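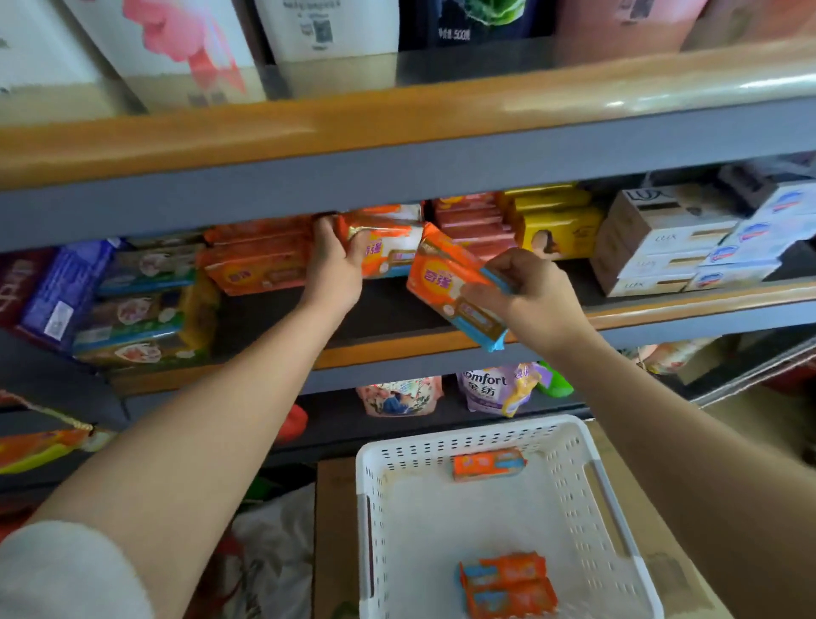

Fig. 1. Soap shelf, two-handed, basket underneath.

Courses > Robot Software > Week 5 > Handout

Reading time: 4 min

WEEK 5 - FROM SHELF TO BASKET: PERCEPTION, GRASP CHOICE, TWO-ARM PLANNING
Valderrama, updated August 31, 2023

Follows on from last week (single arm, clear table). Read the Tristik config file before the lab, you will be editing it.

1. Perception on a crowded shelf

Packets of one product sit side by side, same print, same colour. Colour segmentation gives you one big orange blob. Edges between neighbours are weak. Depth helps only if the fronts don't line up, and shop staff like to line them up.

What Falov does: detect the printed face, fit a box of known size, then knock out any fit that overlaps a better one. Works well for boxes. Soft pouches (softener, refill packs) have no fixed shape so box fit is useless there - use the mask and take the grasp from the top seam or the widest part.

Hands or grippers in view hide part of the shelf. Do NOT delete a packet from the world model only because it isn't seen. Keep it, lower its confidence, look again when the arm has gone. Last year half the groups lost marks on this.

2. Grasping something with neighbours

In Fig. 1 the right hand has its packet tilted out from the shelf. Worth copying. Tilting opens a gap at one side, and the fingers need that gap. A straight pull with wide fingers drags the next packet along.

Tristik has this as a primitive, tilt_out. Parameters: pivot edge, angle, max side force. Start with the pivot on the bottom back edge. If the side force goes over the limit, stop and let go, don't push through.

Control loop for the arm runs at 200 Hz. Perception is much slower, so the pose you get is always old. Allow around 30 ms for the image alone, more if Falov is on the shared machine. Stamp every pose with capture time, not arrival time!! Most "drifting" grasps in the lab are this.

3. Two arms

Options:
- fully independent, two planners, check for collisions after. Fast, often stuck.
- one planner for all joints. Correct but slow, search space gets huge.
- leader / follower. One arm plans first, other treats it as a moving obstacle. Default in Tristik.

Leader can change per task step. Normally the arm with the harder grasp leads. Swap only when both are at rest, otherwise the follower's plan is stale the momemt you swap.

4. Carrying the basket

Different problem. Both hands on the same rigid thing = closed chain. Positions are not free any more, if one hand moves the other has to. Small errors in calibration turn into internal force and the plastic bends or a grip slips. So: position control on one side, compliance on the other. Never stiff on both.
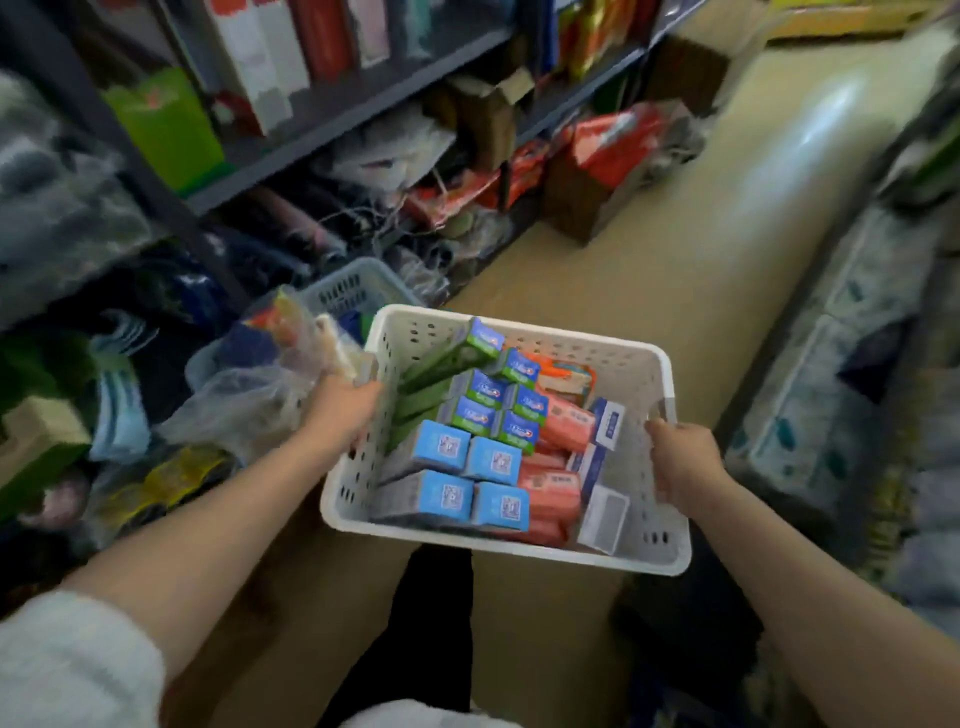 One student asked whether the load in the basket matters at all to the planner, if the path is the same empty or full, and couldn't we just plan once and slow the whole thing down.

Short answer, partly. Slowing down keeps the acceleration low and that covers sliding. Doesn't cover tilt. A stack goes over at low speed too if the rim tips far enough. Set a tilt constraint from the tallest thing standing in the basket, then scale speed by mass. Narrow aisles: check the swept volume of basket AND elbows, people forget the elbows.

5. Numbers from the Fisasard run

200 carries, leader / follower, tilt limit on. 29 failed. Most of the failures were grip slip at the start of the lift, the rest were planner timeouts near shelving. Logs are in the course folder, raw, sorry about the column names.

Lab task

Take one logged slip. Find the time stamp where the force on the compliant side starts to rise. Compare with the commanded pose. Say what you'd change in the controler and what you'd leave alone. One page, plots may go on a second.

Week 6 - recovery behaviours, replanning after a dropped item. Bring your week 5 config, we start from it.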